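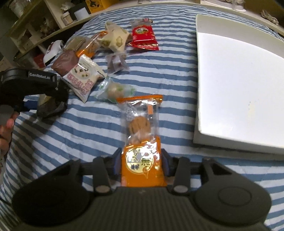
Unit 4: Individually wrapped snacks – what the wrapper claims

Handout for Friday. Bring one packet from home, unopened.

The usual case for single wrapping is freshness. Polák's notes repeat it without a single test behind it. Treat a clear window with the same suspicion: it shows you one cookie and says little about its age. Paredes disagrees, see page 39.

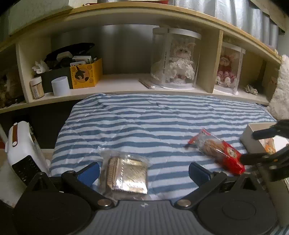 Does a box of mixed snacks need sorting before storage?

Only by date. Sorting by color or flavor looks tidy – I have yet to see it save any food.

Reading: Hopkin, chapter on cartons.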